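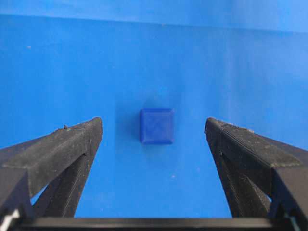
Rosine Brunet
Can I jump in before anyone says "just use a darker cloth"? I tried that for my kid's counting cubes and it made the blue ones even harder to find. Blue on blue is rough no matter the shade. What color is your table, and can you change it?

Régis Boyer
Fair point, and I should have put more in my post. I run a little sorting table for kids at the Lundton play center, and the top is a bright, smooth blue that I can't repaint. We have 400 small cubes in mixed colors. The blue ones are darker than the table, so you'd think they'd show up fine, but at pack-up time they're always the ones we miss. Last month I was 5 short and every single one was blue! Is there a cheap way to make them stand out, or should I pull the blues and be done with it?

Rosine Brunet
Don't pull them, the kids will notice! Get a roll of matte shelf liner in cream or pale yellow and lay it over the top. Ours cost next to nothing and wipes clean. The matte part matters more than I expected – my old tabletop threw back so much light near the window that I kept looking right past things.

Nadholm
Sort by color when you pack up. 50 to a bag, blues first. Done.

Kwon
I second the liner, but tape the edges or it curls. Another thing you could try is a lamp down low at one side, so every cube throws a bit of shadow. I do that with beads and I've got way more than 200 of those – you spot the shadow first and then the bead. No idea if it works with a room full of kids grabbing at the lamp, though.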